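Clonditgate Clothes Swap – minutes of the November meeting

Held Thursday, 7.30 p.m., Bristandale Hall, back room
Present: Anitha Rao (chair), Wycliffe Ogola (minutes), four others who asked for biscuits to be minuted. Biscuits are minuted.

1. Last minutes
Agreed, apart from the spelling of Tundmont, which has been wrong since spring.

2. Hangers
Wycliffe reported 337 hangers in stock, of which 279 are plastic and fit to use. The rest are wire and have opinions. Anitha asked that we stick to the coloured plastic ones, as the orange can be seen from the far end of the hall. The white basket with the square holes stays the hanger basket. Socks are not hangers and should go elsewhere.
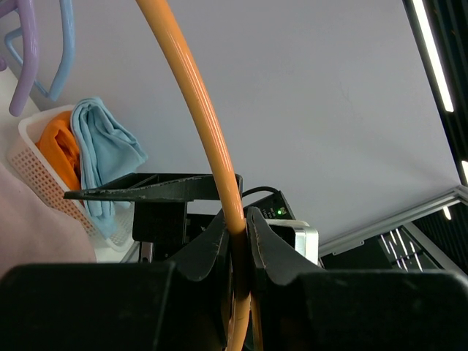
3. Colours on the rail
Long discussion. The old scheme (a colour for each size) was thought lovely in principle. In practice a shopper at the last swap took a lavender hanger to mean "reduced". Everything is free. Agreed to drop the scheme and hang things on whatever comes to hand.

Anitha wants the small wooden rack kept to a few pieces with air between them, so people can get a sleeve out without bringing down its neighbours. Black, red and dusty pink go well enough together on it, with the spare hangers pushed along to the right.

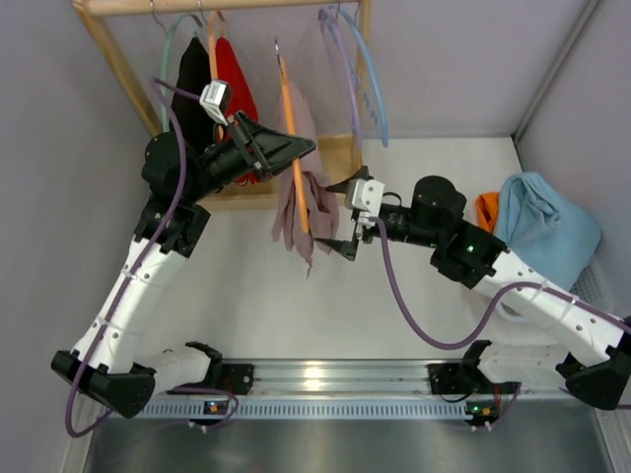
Wycliffe said this was all very well for a display, but we took in nearly 330 garments last time and they have to go somewhere. Anitha said somewhere was the long rail. Wycliffe said the long rail leans. It was agreed that the long rail leans.

Anything with a slippery neckline to be done up at the top button before it goes out. If there is no button, use judgement.

4. Villanueva bags
The 2 sacks from Villanueva are still under the stage. One has been opened and closed again. Carried over.

5. Any other business
Request for a full-length mirror. Anitha has one but would like it back.

Actions
AR: mirror, labels for the basket
WO: long rail, Villanueva bags (again)

Closed 8.50 p.m.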